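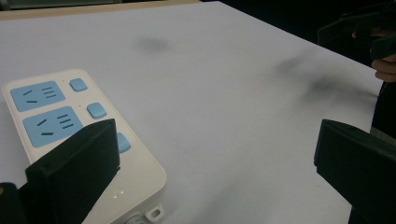 White power strip, light blue sockets.

About Grelix

Hi, I'm Jomar Sebastian, and Grelix is my little bookkeeping shop in Domdale. I do the books for bakeries, barbers, a couple of plumbers, one very patient florist, and pretty much anyone else who'd like to spend less of Friday night with a calculator.

I started out keeping accounts for my aunt's hardware store on Pascual Street (she paid me in paint and sandwiches!). Then her neighbor asked for help, and then his brother did, and by the next March I had more tax folders on my kitchen counter than plates. So I rented a room upstairs from the old Sodix print shop and put my name on the door.
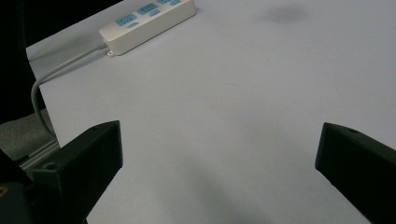
Bookkeeping is mostly just asking people about their receipts, and I like that part a lot. You can bring yours in any shape you want: shoebox, grocery bag, glove compartment, I've seen it all. We tip everything out, and a wide white tabletop is a big help with that, with plenty of bare surface for making piles. Then we sort until it makes sense, and I put the kettle on at least twice.

These days I look after 63 small businesses, and up to 23 of them come by in person during tax season. I charge a flat monthly fee, and your first visit is free. If all you need is one question answered, just call me, I won't send a bill for that. 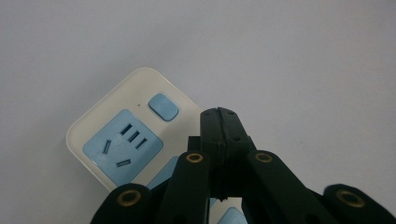
I don't do audits or big corporate stuff, and if that's what you're after I'm happy to pass you along to someone good. Everybody else, come on up! The stairs are steep, the door sticks a bit, and I'm usually in by nine.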